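From: Khadija Abou Zeid
To: keneo-wallet-dev
Date: November 1, 2025
Subject: Re: Fee bumping fails on batched withdrawals

On the stuck batch, Lahcen Gaber wrote:

> We sent a batch with 50 outputs from the Gorbridge hot wallet at
> 11 sat/vB. It sat in the mempool overnight. When I tried to bump it,
> Keneo built a replacement and our own node rejected it with
> "insufficient fee". The new feerate was higher than the old one, so I
> don't see what rule it broke. Is this a node setting?

Lahcen,

It isn't a node setting. A replacement has to pay a higher feerate, and its total fee must also cover the fees of everything it evicts, plus relay cost for its own size. One of your recipients had already spent their output in a large child transaction. Keneo looks only at the parent when it works out the new fee, so the replacement came up short.
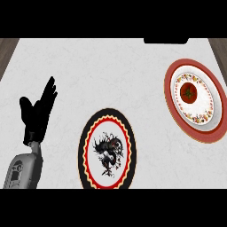 The fix is to ask the node for all descendants of the original before picking a fee. `getmempoolentry` on the parent returns `descendantcount` and `fees.descendant`, and the second value is the floor we need. Magdy has a patch that reads both fields and adds the relay cost on top. I ran it on regtest with a child of 700 vB and the replacement was accepted.

Two open points:

- If the child pays a very high fee, bumping the parent is a waste of money. I would rather stop and show the cost than send it.
- The change output must stay above dust after the bump. The patch returns an error there. Marwa wants it to add another confirmed input, which means a second signing round.

Please don't rebuild the batch with fresh inputs in the meantime. Both versions could confirm and the recipients would be paid twice.

The patch is attached to ticket 1066. Comments on the second point should go there.

Khadija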